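Envy, and the neighbor's new kitchen

6th March

I've been stuck in Proverbs 14:30 for weeks now. "A sound heart is the life of the flesh: but envy the rottenness of the bones." I read it in the morning, I close the book, and by lunch I'm scrolling through pictures of other people's houses again. So much for the bones!

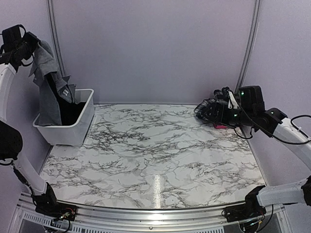 What gets me about that verse is how physical it is. Solomon could have said envy makes you unhappy, or bad company, and both would be true. He went for the bones. My grandmother had trouble with her bones the whole time I knew her, and it changed how she did everything, from getting out of a chair to reaching for a cup. You couldn't see the trouble itself, only what it did to her. I think envy works on me like that. I'm short with my husband over dinner and it takes me until bedtime to work out that I was really cross about somebody's promotion.

We moved to Cowie in July (10 boxes of books, and I still can't find my good concordance), and I told everyone I was so grateful for the place. And I was! Then the couple next door had us over, and I walked home making a list in my head. Their windows, their quiet children, the way they finish each other's stories. I had been in my lovely new house 4 weeks and I was already tired of it.

So I went looking for what the Bible does about this, because "stop it" has never worked on me. Asaph in Psalm 73 was a real comfort. He says flat out that he was envious when he saw the prosperity of the wicked, that his feet had almost slipped. (My neighbors aren't wicked, by the way. They brought soup.) He stews over it for verse after verse, and nothing shifts until he goes into the sanctuary of God. I used to rush through that part to get to the nice bit about God holding him by the right hand. Now I think the stewing is my favorite, it's so much like the inside of my own head.

And then there's Peter on the beach at the end of John, fresh from being forgiven, turning around to ask about the other disciple. "Lord, and what shall this man do?" I love him for that. Jesus says, "What is that to thee? follow thou me." I've copied it out and stuck it to the fridge, where it is currently half hidden by a dentist's card.

What I've been trying is praying for the person by name the minute the list starts up in my head. I ask for more of the very thing I'm jealous of, for them. The first few times it came out through my teeth. It still does, some days. But yesterday I prayed for next door's garden and then went and said hello over the fence, and we talked about beans until my tea was cold.

I want to get to Cain and Abel next, if I can face it.

Filed under: Proverbs, Slow Reading, Heart Stuff

248 shares | 10 comments

You might also like
Martha had a point
Praying when the house is loud
Hannah, Peninnah and a very long dinner
What I underlined in Ecclesiastes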